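Filed under: Allotment & Shed Diaries
June, by Villads Hafþórsson

Up at half five and down to the plot before the frost had lifted. Hernemwood is the low end of the valley and the cold sits in it until nine or so. The hose was stiff as a stick, so I left it and carried water from the tank in the old paint bucket.

The broad beans are up. I put in two rows in April and the second one has caught the first, which I put down to the mushroom compost. Nearly 40 plants by my reckoning. I've staked both ends and run twine along the sides, and I'll do a second string when they get to knee height. Last year I left it too late and the August wind laid the lot over.

Garlic looks all right. A bit of rust on the outside leaves of the purple ones. I pulled the worst off and took them home for the bin instead of the compost. The white ones are clean. Same bed, same day of planting, same everything.

Yáñez from the next plot came by while I was weeding and we talked about the water rates. The new charge is 100 dollars a year on top of the rent. He reckons half the people on the bottom row will give up. I said I'd pay it, but I'd like to see the tap on our side fixed first, as it's been dripping since summer. He gave me a bag of lemons and I gave him the last of the pumpkins, the one with the flat side.

The rest of the morning went on the silverbeet, which the snails have been at again. I found most of them under the edge of the sleeper on the south side, where the grass gets in. Cleared the grass. Put down a board so I can turn it over tomorrow and see what's under it.

Home by noon. Soup, toast, one of the lemons in a cup of tea. The knee was sore from kneeling so I sat down with the seed catalogue and made a list. Grilidden have put their prices up and they don't carry the long red onion any more. Fliviva still have it but the postage is nearly what the seed costs. I'll ask Yáñez if he wants to go halves on an order.

Things I want for spring:
Long red onion
The small yellow tomato, not the striped one
Borage, for the bees
Dwarf beans, any green sort
A peony, if there is room by the gate

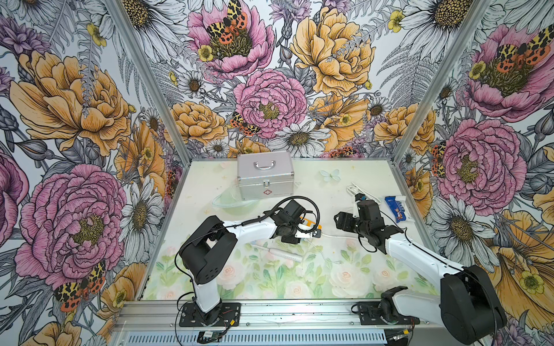 The peony is a weakness. My mother had a row of them along the drive in the old house and they did well there with the hard winters. I don't know if it gets cold enough for them here. The woman at the nursery says Hernemwood should be fine if I keep the crown close to the surface and don't mulch over the top of it. She also said not to expect flowers for a couple of years. I can wait, but I'd want to be sure about the spot before I dig, as they don't like being moved.

Went back down at four to shut the cold frame. The lettuces had some colour in them. I picked enough outside leaves for tea and left the hearts. Colder again by then and smoke lying flat over the paddocks.

Tomorrow: turn the board, second string for the beans if I can find the twine, ring about the tap. Must also bring the fork home and do something about the handle.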